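Brerwood leaving the subscription catalog?

solomiia_k
Posted 12/2/21
Has anyone else seen the notice on the Brerwood store page? The "included with membership" tag is gone for me, and the full price shows up in its place. I'm on page 3 of the Filen chapter and I really don't want to pay for a game I'm most of the way through. I searched the forum and the last thread on this is from January.

xenos_main
Tag is still there for me on console. Gone on PC. Could be a store bug, they had one with the soundtrack too.

Thodoris Karamanlidis
It isn't a bug. The leaving soon list gets updated in the middle of the month and again at the end, and Brerwood has been in the catalog for a full year. Most deals for games this size run twelve months. I'd plan on it going away. If you own any of the add-on chapters you usually get a discount on the base game before it leaves, so check your price while signed in.
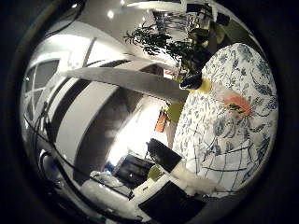
Also back up your save. On PC the subscription version and the store version use different folders, and the game won't look in the other one. I lost a whole Xenos route that way and had to play it again from the lighthouse.

solomiia_k
Where is the folder? I looked under Documents and there's nothing with the game's name on it.

Thodoris Karamanlidis
It's under the publisher's name, so look for Clotatport. Copy the whole folder, including the small settings file. My save was 158 MB because the game keeps a replay of every hearing. You can delete the replays and it gets a lot smaller.

vimala_v
I don't agree that this is a done deal. Clotatport put the second game up for preorder last month and the page says "play the first one with your membership." Why would they pull it right before a sequel? That's the best advertising they have.

Thodoris Karamanlidis
Because they want to sell the bundle. Both games together, one price. It's been done plenty of times.

vimala_v
Plenty of times with big publishers. Clotatport is a small outfit and the membership is how most people found them. The player count on the board was 300 on a good night before it joined the catalog. Last week I saw 2489. 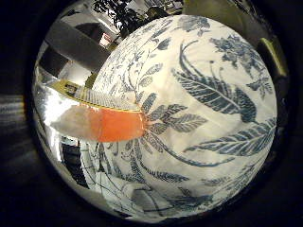

Athina Lambrakis wrote that the count doesn't tell you much – it includes everyone who downloads the game, opens the title screen and never comes back. She looked at the achievements, and fewer than half the players have finished the first hearing. A lot of downloads, yes, but she wouldn't call it an audience for a sequel.

vimala_v
Fair, but the first hearing is long and the tutorial is rough. I quit there myself the first time and came back to it in the spring. People do come back, if it's still there to come back to.

xenos_main
The tutorial is fine. You press on every statement until the clerk stops you. I don't get why people have trouble with it.

vimala_v
The game never says that you can press on every statement. It shows you once and then takes the prompt away. I only learned it from this forum.

solomiia_k
Update from me. I found the folder and made a copy on a USB stick. My signed-in price is lower than the regular one, so Thodoris was right on that part. Still no date on the store page. Does the Filen chapter have much left after the harbor witness? I'd rather finish it than buy it.

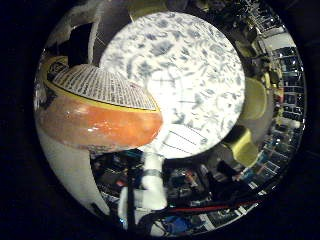 Iraklis Lambrakis replied that there are two more witnesses and the verdict, so one long evening or two short ones. He would skip the optional talk with the harbor master, as it repeats what is already in the evidence list. The last chapter is the longest in the game, though, and it can't be rushed.

xenos_main
Don't skip the harbor master. That's where you get the second line about the ferry ticket. It comes up again in the last chapter.

Iraklis
It comes up, but you can win without it. I did.

xenos_main
You can win without it and get the shorter ending. Some of us like the long one.

solomiia_k
I'll do the harbor master, then. Playing tonight. If the tag comes back I'll post it here – otherwise assume it's leaving and copy your saves.
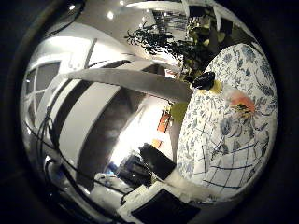 Blue floral print with an orange flower

Thodoris Karamanlidis
Good. Turn off cloud sync before you move anything over. It will write the old save on top of the new one if you leave it on.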